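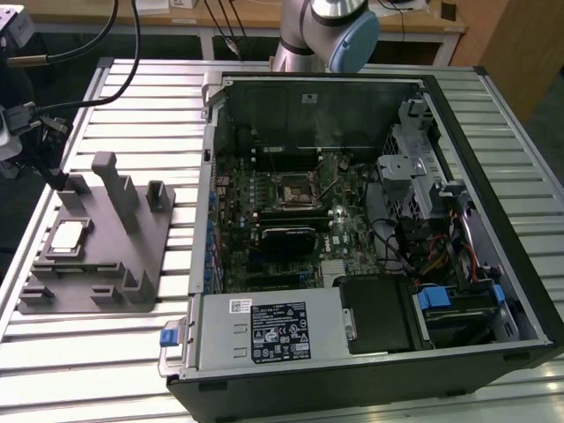 3.2 Seating the processor

Of all the stages in putting an office desktop back together, the one our participants talked about most was the processor, and we have given it a section to itself for that reason. Every one of the 20 people who took part at the Kelness workshop had fitted memory or swapped a drive before, but many had never lifted the metal plate over a processor socket, and they came to it — quite understandably — with a good deal of caution. We asked them to lay the tower on its side, to take their time, and to leave the power cables out of the way along the wall of the case.

The socket itself is a small and rather unforgiving thing. A wire lever lets go of the plate, the plate swings up, and the processor has to be set down flat and square, without any sliding (Figure 4).

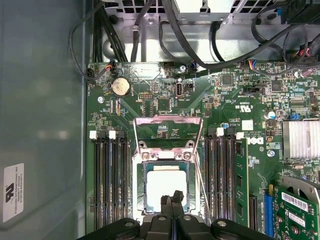 Figure 4. Processor within the socket frame, with the load plate raised.

In the interviews that followed, 19 participants named closing the lever as the most worrying moment, as it needs a firmer push than most people expect. Juhász and Lim, working with home repairers in November, heard much the same, and we are grateful to them for sharing their notes. Memory modules caused far less worry — the white latches at the ends of the slots were easily understood, even by newcomers.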